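Transtead library drive passes its goal with weeks to spare

11 March 2019

If you have walked down Steinbach Road lately and wondered about all the boxes going in and out of the old Bisutard building, the answer is books - 3,589 of them so far, every one given by people who live in or near Transtead and wanted to see the branch library filled up again before it reopens this spring.

The drive started in February with a modest goal of 100 boxes, and Rupert Rainer, who has been looking after the sorting from a borrowed desk in the Zumov offices upstairs, admits he thought even that might be a stretch. "I told my wife I'd be home early most nights," he said with a laugh. "She still brings that up."
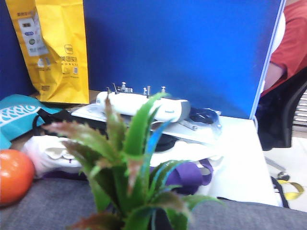
A spiky artificial plant at a desk with a blue partition.

Of the books received, 1,311 are for children, and these will go out on the low shelves first so that the Saturday story hour can pick up right where it left off. There is also a very respectable pile of mysteries, a good deal of local history, and more cookbooks than anyone expected, including a few with handwritten notes in the margins that Rainer says he has had trouble putting down.

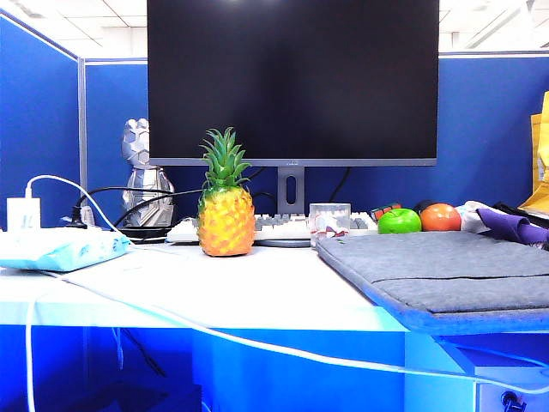 Around 73 families have dropped something off, and quite a few of them have come back a second or third time with another bag from the attic. The library would still dearly love large-print novels and books in Spanish, which are asked for often and are in short supply. Textbooks and encyclopedias, sadly, can't be taken.

Donations are welcome at the side door on weekdays from 10 a.m. to 4 p.m. Please ring the bell and give it a minute - the stairs are steep.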